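Monday, March. Notebook, shared workshop on Conmont

Started at the bench with a coffee and the list from last time, which still had the same top item on it: the right arm sags when it's held out. I've been putting this off for weeks because the fun part is the hand, and who wants to tune a shoulder when there are fingers to play with? Anyway. Shoulder first today, fingers after lunch.

**Shoulder sag**

Nabila had a theory that it was gravity comp using the old mass for the forearm, from before we swapped the hand. I said no way, I updated that. I had not updated that. The new hand is 200 g heavier than the number in the config and it's all hanging out at the far end, so of course the arm droops. Put the right mass in, moved the center of mass out toward the palm, reloaded, and the droop at full reach went from 30 mm to 2 mm. One line in a text file! I'd been about to pull the shoulder gearbox apart. Nabila was very gracious and only brought it up four times before lunch.

The 2 mm that's left I'm leaving alone. It could be flex in the wrist adapter, which is still the printed one. Isauro says he can mill one from aluminum if I give him a drawing with actual tolerances on it this time (fair).

Note for anyone using the Jalura config branch: the mass fix is only on my branch so far. If you pull from main you get the old number and the arm will sag on you. I'll merge once Brahim has had a look, he wrote most of the arm code and I don't want to step on whatever he's got going in there.

**Cables**

Redid the slack on the tether. It was too short on the head side, and every time the torso turned past a certain point it tugged on the sensor rig and the depth image jumped. I chased that jump for a whole evening last month thinking it was calibration. Gave it a longer loop, checked it with the torso turned all the way each direction, and the image stays put now.

The floor cable I'm less happy with. It goes out in a big curve and I've stepped on it twice today. Venkatesh wants to run everything overhead, and he's probably right, but then we need a boom or a rail or something and we're back to spending money. Parking it. In the meantime please walk around the cable and not over it, me included.

**Hand**

OK, the fun part. Brahim's new open pose is in and it's so much better. The old one left the fingers half curled, so whenever the hand came down over the rim of a basket the fingertips caught on the weave. New pose spreads everything wide. It looks a bit like it's waving at somebody, but it clears the rim with plenty to spare.

Finger speed: tried it at 100 percent for a laugh. Don't. The thumb gets there before the other fingers have moved much and ends up underneath them. I put a small delay on the thumb and dropped the speed back to where Brahim had it. Closing looks decent now. I'd like to get the delay out of the script and into the hand driver where it belongs, but that's a job for a day when I have more patience.

Also the wrist still clicks. It clicks going up and it's quiet coming down. Isauro put his ear right next to it and said "bearing," then put his ear next to it again and said "maybe not bearing." So that's where we are with the click.

**Reach tests**

Two tables end to end, the big basket on one and the small one on the other. Idea is to go from one to the other without moving the feet, only torso and arm. Order of operations I settled on:

1. Stand with knees slightly bent, let the balance controller settle
2. Raise the arm to the high pose, hand open, well above the baskets
3. Torso turn
4. Come down slowly over the target
5. Close, lift, back to the high pose before turning again

Step 2 used to come after step 3, and the forearm swept across the table at basket height. You can guess how that went. Going high first costs a bit of time on every move and I don't care, I'm done picking baskets up off the floor.

First few tries after lunch were mixed. The high pose is solid now that the mass is right, no wobble at the top, and the controller hardly complains when the arm goes out. Coming down is still the weak spot. The hand drifts toward the wall on the way, always the same direction, which makes me think it's a frame offset between the head camera and the shoulder. If it was noise it would wander both ways. Nawal is going to redo the head calibration with the proper board, because I did the last one with a printout taped to a cereal box and she has opinions about that.

Stance: I had the feet side by side all morning and it rocked forward whenever the arm got near full reach. Moving one foot a little ahead of the other helps a lot. The controller doesn't know anything about this, I just set the start pose by hand. Should be in the startup script. Adding to the list.

One more thing on the tables. The tops have to be at the same height or the descent depth is wrong on one of them, and somebody (me) lowered one to solder at last week. Check before you run anything.

**Parts**

- Dredardale order has the connectors and the strain reliefs. Still waiting. I wrote to them again.
- Need more of the short screws for the forearm shell. I've been borrowing from the left arm to feed the right one and that can't go on.
- Daher quoted us on a spare wrist motor. Ouch. Let's find out what the click is before anybody pays that.
- Felt pads for the feet: Nawal suggested trying these so we don't scuff the floor any more than it's scuffed already. Cheap, worth a go. I'm a little worried about grip, so try it on the crane strap first.

**Question for Brahim**

When the arm is in the high pose and I hit pause, it holds, great. When I hit pause in the middle of a descent, it finishes the current waypoint and *then* holds. Is that on purpose? I can see why you'd want it for a smooth stop, but I had my own hand near the basket at the time and I would've liked it to stop right then. The e-stop works fine, I tested it after that, twice. I'd just like pause to mean pause.

**Next time**

- [ ] Merge mass fix (after Brahim looks)
- [ ] Head calibration, Nawal, real board
- [ ] Start pose with staggered feet into startup script
- [ ] Drawing for the wrist adapter, with tolerances, to Isauro
- [ ] Thumb delay into the driver
- [ ] Try a softer target in the small basket, something that squashes a bit
- [ ] Work out the click

Venkatesh is in before me next session and wants to try the turn with the left arm tucked in closer. Fine by me, the left is free to move, just go easy on the elbow with those missing shell screws. Config is saved as "high_pose_wide" and the log from the afternoon is in the usual folder under the same name. I shut the power supply off at the wall when I left and put the charger for the tool batteries back on its shelf. 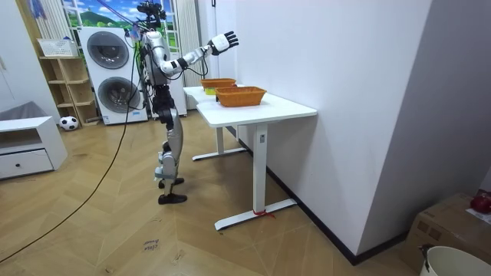 *Right arm in the high pose, hand open, over the two-table setup.*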